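Section 4: Sorting and Packing the Accessory Kit

This section covers laying out, checking and packing the soft accessories and jewelry that go with the Sileo dressing table set. Read section 3 (Unpacking) first. Keep the outer cardboard until you have finished, in case anything has to go back.

4.1 Before you start

You will need:
A flat surface large enough to spread the cloth
The sorting cloth
One gift box with lid
The packing card from the inside pocket of the kit
A soft, dry brush

Clear cups, pens and hand cream off the surface. Wash and dry your hands. Take off any rings with raised settings, as these catch on lace and ribbon.

CAUTION: Small beads and buckles are a choking hazard. Keep the kit away from children under three and from pets while it is open.

4.2 Laying the cloth

1. Shake the cloth out away from the table and lay it over the surface. Any plain cloth with some grip will do if yours is in the wash. Light blue is supplied, and both dark and pale items show up well on it.

2. Smooth the cloth from the middle outward with the flat of your hand. A crease or two left in the cloth does no harm, but beads will roll to the low side of a high fold.

3. Start with a single fabric item. Set it to one side of the cloth and leave the rest clear. Items that are pinched in the middle, like the dark red one with white dashes, should be opened out by hand and checked inside the folds for loose threads.

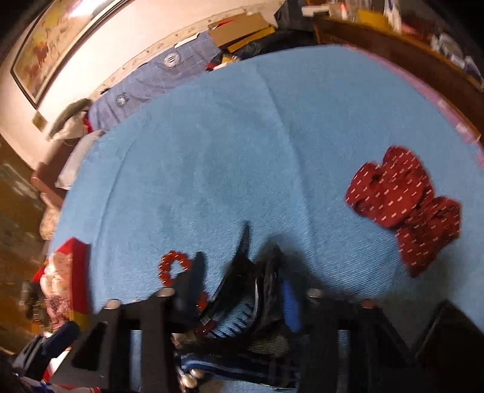

4. Brush off any lint. Do not iron gathered or ruffled pieces. If a piece has been pressed flat in transit, leave it out overnight and most of the shape will come back.

Note: If you find a pulled thread, push it through to the back with a blunt needle. Do not cut it.

4.3 Sorting the pieces

1. Bring out the remaining items and spread them over the cloth. They do not need to be in any order yet.

2. Put the open gift box at the left edge of the cloth, or at the right if you are left-handed.

3. Separate bead and pearl strands first. Lift each strand by its middle and let the ends hang until they untwist. Never pull on an end. Strands of small pearls tangle sooner than large ones and should be dealt with before anything is laid across them.

4. Straighten straps. Hold the strap part way along and draw the buckle end out to its full length on the cloth. Check that the buckle lies flat and that no beads are caught under it.

5. Pick up lace and ruffled items by an edge with some body to it, such as a trim, and let the rest hang before you set them down. Lace dragged sideways over a buckle will snag.

6. Put scrunchies and other soft fabric pieces into the box as you go. Polka dots and plaid can share a box. 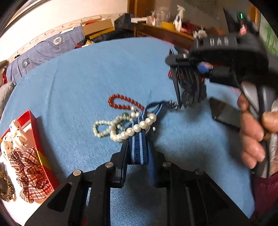

Chains are best left until the soft pieces are out of the way. Lay each one in a loose curve near the box, fasten the clasp if it has one, and check it against the packing card. The card is printed on both sides; the Vundura range is on the back. A piece that is on neither side came from another set and should be kept apart.

4.4 Packing

1. Line the bottom of the box with the flattest fabric piece.

2. Wrap each pearl strand separately in tissue. Do not use plastic bags, which can dull the finish over time.

3. Roll straps loosely with the buckle on the outside.

4. Fill the gaps with scrunchies. The lid should close without being pressed. If it does not, use a second box.

5. Fold the cloth in from the edges so that any stray beads collect in the middle, then tip them into a saucer.

CAUTION: Do not store the box on a radiator shelf or in direct sun. Red fabrics may transfer color to white ones if they get damp.

4.5 Missing or damaged pieces

Loose beads can be restrung on the spare thread, which takes up to 20 minutes for a short strand. For replacement buckles, write to Ngaio Rewi at the Flarkon parts desk and quote the code on your packing card. Requests sent in December are answered in January.

For washing instructions, see section 5.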